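## Lettings news: changes to check-in and check-out from January

From January we are changing how inventories are done on all the homes we let and manage. Landlords with a tenancy starting or ending this winter will have had a letter from Ayane Imai already. For everyone else, the main points are set out in this item.

Until now the inventory has been a typed list with a few photographs at the back. It will now be done room by room in Rello, with a photograph beside each entry and a space for the tenant to comment. Tenants have 14 days from moving in to add their comments. After that the record is closed and both sides get a copy by email.

Kitchens and bathrooms cause most of the queries at check-out, and small fittings come up again and again — plugs, strainers, drain covers, shower hoses. These will each have their own line. If something is missing at the start of a tenancy, please replace it before the keys are handed over. It costs very little and saves a long exchange of emails later.

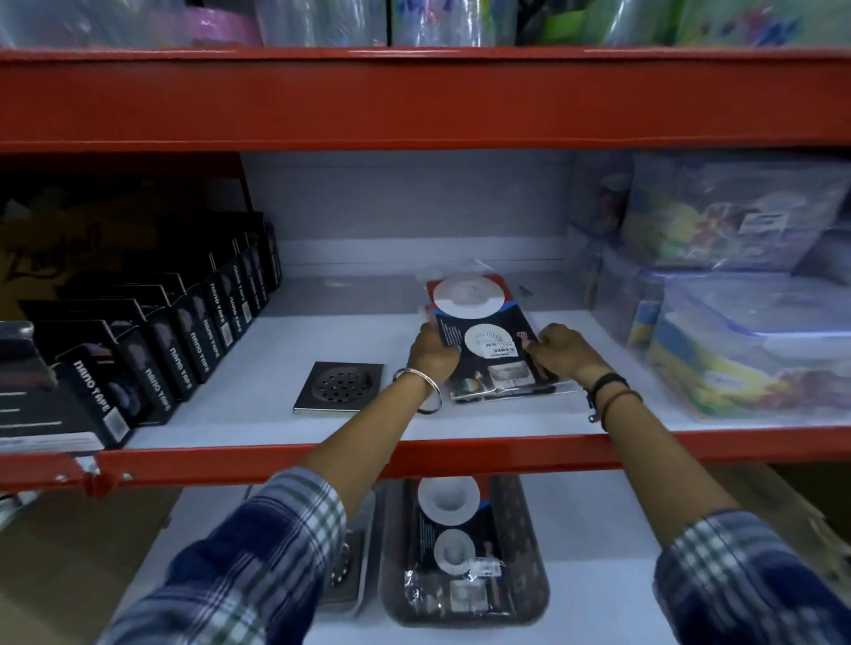 *A packet of sink strainers held flat against the shelf.*

Landlords can now ask us to arrange small repairs up to £500 without a separate quote each time. You will need to sign the new authority form, which Noboru Morikawa can send you. Anything over that amount still needs your written agreement, apart from emergencies such as a burst pipe or a failed boiler in cold weather. If you signed the old form, it stays in force until your current tenancy ends.

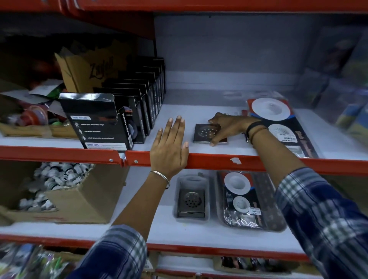
Invoices for repairs will come off the next month's rent and show as a separate line on your statement. We don't add a fee to jobs under the limit. If you would rather use your own plumber or electrician, let us have their details and a copy of their insurance.

Mid-term visits stay as they are, one every six months, with written notice to the tenant. Marichka Sirko is taking over the visits at Koyama Court and the 12 flats above the shops at Grernum Parade. Please send her any access codes that have changed since the summer.

Questions about any of this can go to the lettings desk on extension 1411. The desk closes at 4 pm on Friday and is open as normal the rest of the week.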